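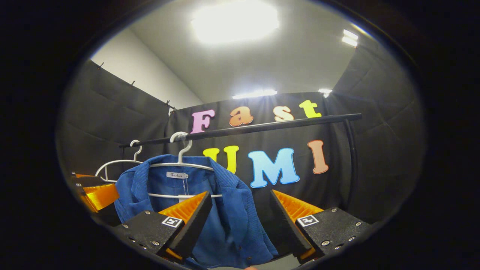
Blue jacket on a white hanger, clothes rail.

Home | Tickets | Knowledge base | Contact
Search tickets Go

Subtitles go late partway through the feature (Callden player)
Status: solved, left open for comments
Last updated: February

Hi all, me again. I look after playback for the Dirkesstead film festival and I've got a subtitle problem I can't shift. We're showing Herkari, a feature with English subtitles in a separate file, and everything is lovely for the first 50 minutes. Then the words start landing after people have finished speaking. It isn't by much, but you really notice it in the arguments (and there are a lot of arguments in this film!).

Setup is the Callden player on the booth laptop, going out to the projector in the Delacroix, which is our bigger screen. The subtitle file is the plain text sort. I've got all our films' subtitles loaded as one big programme list, 3,718 lines altogether, in case that matters.

What I've tried so far:

Restarted the player. Same.

Restarted the laptop. Same, and it wanted to do updates, so that was my tea break gone.

Copied the film on to the internal drive in case the external one was too slow. Same again, late from the same spot.

Took Herkari out of the programme list and played it by itself with just its own subtitle file. No change, so I think I can stop blaming the long list.

Update, 11.20am
Somebody on here asked whether it gets steadily worse or jumps. Good question, and I hadn't checked properly. I skipped through with the subtitle list open next to the picture and it jumps. Line 853 is bang on. The line after it is late, and every line from there to the end is late by the same amount. I'd been fiddling with the frame rate setting all morning, and from what I've read that would only help if it was creeping. I've put that back to where it was.

Update, 12.05pm
Tried the delay setting in the player. Pulling the subtitles forward by 1,000 milliseconds fixes the second part beautifully and of course wrecks the first part. There's only the one box for it, as far as I can see, and you can't tell it to start from a certain line. If there is a way then please shout, the menus in this thing are a maze.

Update, 2.40pm
Got hold of the distributor. The subtitles were made from an older copy of the film which had a second of black between two scenes, and that black was trimmed out of the copy we were sent. So the file is fine and the film is fine, they just don't belong together! They offered a new subtitle file but couldn't say when, and I've got a test screening tonight.

Update, 4.15pm
Sorted. I made a copy of the subtitle file, opened it in a subtitle editor, selected everything after line 853 and shifted it a second earlier. Saved it under a new name, loaded it and watched from ten minutes before the join right through to the credits. All in time. One accented name had turned into a question mark, so I saved it again as UTF-8 and that came back too.

Two things I'd still like to know if anyone has a minute. Can Callden remember a subtitle file per film, or do I have to pick it by hand each time? And does the delay box go back to zero when you close the player? Mine was still set when I opened it again, and I nearly ran the shorts programme with it on.

Thanks to whoever asked about the jump, I'd have been in that booth till midnight otherwise.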